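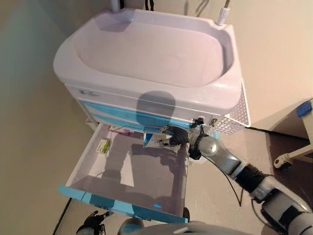 Utility cart

A utility cart of the clinical type is a narrow cabinet on casters, with a stack of drawers under a molded plastic top. It is used in clinics, dental offices, school health rooms and some home workshops to keep small supplies near the person using them. Makers and resellers also call it a treatment cart, procedure cart or mobile cabinet. The names overlap so much that they say little about what a given cart can do, and attempts to sort them into separate classes have mostly come from sales catalogs.

Construction

The usual cart has a plastic top with rounded edges and raised borders, metal corner posts, and drawers stacked between them. White bodies with light blue drawer fronts are common. The color is often described as calming or hygienic; no good source is given for either claim, and the more likely explanation is that buyers expect it.

Drawers may be shallow or deep. Many have pale or translucent sides, which let some light in when the drawer is open but are of little use for finding things when it is shut. Dividers are sold separately by most makers. Without them, small boxes and packets slide toward the walls and corners, and a drawer holding only a few items can be as annoying to search as a full one.

Some carts have a basin. Catalogs tend to call any molded bowl a sink, whether or not it has a drain or a water supply, and buyers are advised to check the fittings.

Side baskets

A perforated plastic basket is often hooked to one side. It is meant for light things such as gloves, wipes or empty packaging. The holes are said to allow air to move and to make cleaning easier. The second point is doubtful: Remedios Gallardo, writing on the upkeep of clinic furniture, found that staff wiped flat panels far more often than they wiped baskets, and that the grid holes collected lint. Baskets also add to the width of the cart, a figure that printed dimensions frequently leave out.

Locks

Most clinical carts have a small cylinder lock near the top of the drawer stack. Depending on the model, it secures the top drawer only or works a bar that holds the whole stack. The two arrangements look alike from outside and are regularly confused in product listings.

How much protection the lock gives is open to question. Keys are often left in the cylinder through the working day. In a survey of 111 carts by Rhodri Llewellyn, almost half had the key in place when inspected. Llewellyn took this as carelessness. Sun-ja Lim disagreed, arguing that a cart opened many times an hour will never be locked between uses and that the lock was added for the buyer's peace of mind – a view that is hard to test but has been widely repeated. Neither author recommends such a lock for controlled drugs.
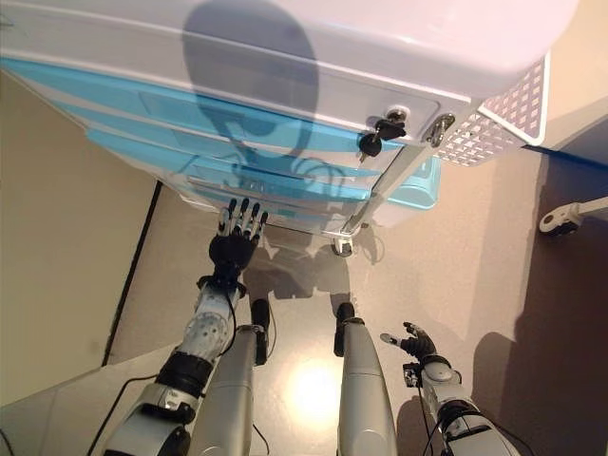 Casters and movement

Casters are fitted under the corners of the base. Two are normally braked. Small wheels keep the cart low but catch on door strips and cables, and a cart with its lower drawers empty and its upper ones full is easier to tip than its weight suggests. The makers Brastdale and Honorato both state a load limit of 20 kg per drawer for their standard models. It is not clear from either company's literature whether all the drawers may carry that load at once, or whether the test was done with a drawer pulled out.

Arrangement of supplies

Advice on filling the drawers is plentiful and poorly supported. The common rule puts often-used items at the top and heavy ones at the bottom. Severino Herrero's handbook gives a 20-item list for the top drawer, which few drawers of the usual depth will hold. Rosalía Rivas, reviewing the handbook, noted that its plan had been drawn up for one clinic and never tried in another. She suggested leaving one drawer partly empty for items in use.

Origin of the design

The Imetti company has claimed to have invented the light blue drawer cart. Similar carts appear in earlier Fuketti price lists, without a named designer, and the claim is best treated as advertising. Imetti's figure of 2,127 carts sold in the first year has not been confirmed elsewhere.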